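Workshop Gallery: The Closet Door Opener at Grindeldale

Welcome, and thank you for stopping by! Nornus is our name for the motorized sliding door we are building into an old wardrobe at the Grindeldale shared workshop, and it has taken over more of our evenings than I care to admit. The plan is simple enough – a small motor, a belt, and a controller tucked into the bottom corner, so the door rolls open when you walk up with your arms full of laundry. We started in October with a budget of 400 dollars and a secondhand motor from Donnelly, and I have been adding to this page whenever there is something worth showing.

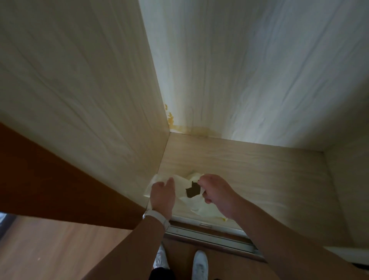 Wiping out the back corner, where the controller box will go. The towel has picked up a dark patch, and the yellow-brown stain still runs along the bottom of the wall.

Once the corner is clean I want to seal that seam before any wiring goes near it, and then the box can go up on 10 mm spacers to keep it off the shelf. The belt will follow the metal track along the front, and I have 40 cm of spare in case my measuring is as good as it usually is. After that comes the part I have been looking forward to all along – teaching the door to slow down gently before it reaches the end. If you have built something like it, do write and tell me which sensor you settled on!

Recent galleries
Wenton Curtain Motor, Part 2
Rewiring the Bench Lamp
Thirteen Small Gearboxes

This site uses cookies to remember your settings. Accept | Learn more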